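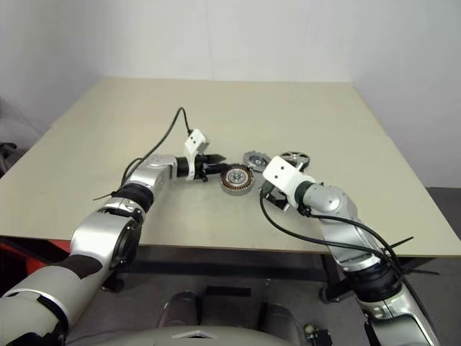

Motor parts on the bench at Bikbridge, between the two grippers.

Dear Mireille,

Thank you for your patience while we got the May figures straight. The short version is that we are nearly 2000 euros under on the arms and a little over on the small things, so I would like to move some money between lines if you are happy with that.

The second pair of gripper fingers came from Brudia at 227 euros, which is more than I had put down, and I should have asked for a fresh quote. Proper cable sleeving for both arms is another 140. At the moment the cables loop out over the table and are held back with zip ties, and I would feel much easier with something tidier before we go on to longer runs with the stators and discs.

The larger question is the parts tray. Pärn can make one to our drawing in 30 working days – a long wait, I know, but their last one for Ratavville was lovely work. Could you let me know whether I may order it from this year's money?

With warm thanks, as ever, from all of us at Bikbridge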